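Went to the Skirum open day this afternoon. Thread, with my usual doubts. 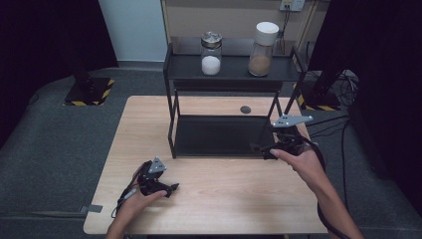
A gripper in each hand, two jars on the rack. Cables everywhere.

Palesa Pillay from Skirum says people do the job by hand first and the robot learns from it. Fine. How many goes? "300 for a start." For jars!

I asked what happens if you swap the rack for a different one. Got a long reply about version 2.

Mbali Joubert asked about cost and was handed a leaflet. No prices in it.

Nice people, decent tea. I'd want to see it run in a real kitchen before I believed a word.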